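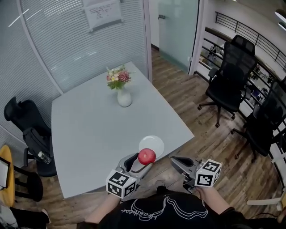 Colin Naylor reckoned I'd picked the wrong plants before I'd even got them in the ground. Moths don't care about your colour chart, he told me, they go by smell, so why would you bother with a purple bed at all? Fair point, and I wrote it in the front of my logbook, but I'd already bought the seedlings so the purple bed stayed.

My project was on night-scented flowers and whether moths visit them more than the ordinary ones people grow along a fence. I had 2 beds at the Ornthorpe plots, one with evening stock and white nicotiana, the other with petunias and salvia (that's the purple one). Each bed was split into 4 squares so I could swap who was sitting where. I went out at 9 pm with a red torch and a folding chair and wrote down every moth that landed on an open flower.

The first week was a bit of a disaster. It blew a gale most nights and the stock wasn't properly open, plus I'd planted it too close to the path light at Whitlock, the house next door, so the moths kept heading over there instead. I moved two squares back behind the shed and started the tally again from zero, which hurt!
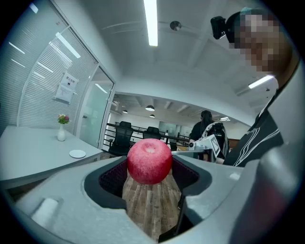

After the restart it went much better. Over the whole run I got 375 landings on the stock and nicotiana and 209 on the petunias and salvia. I honestly thought the gap would be bigger, given how strong that nicotiana smells once the sun's gone (my mum could smell it from the car). The petunias did most of the work in the purple bed. I found out later that some petunias have a decent evening scent of their own, so they were a poor choice for my "unscented" bed and I should've read up on that first.

I can't say much about which moths they were. A few hawk moths, easy to pick because they hover, and after that a lot of small brown ones I just wrote down as brown.

If I did it again I'd put the same colour in both beds, white with scent and white without, so Colin and I could stop arguing. I'd also water in the morning. I was doing it at dusk and I reckon I knocked a few visitors off. The leftover nicotiana is in pots by the tap if anyone wants some, but it needs a bigger pot by January.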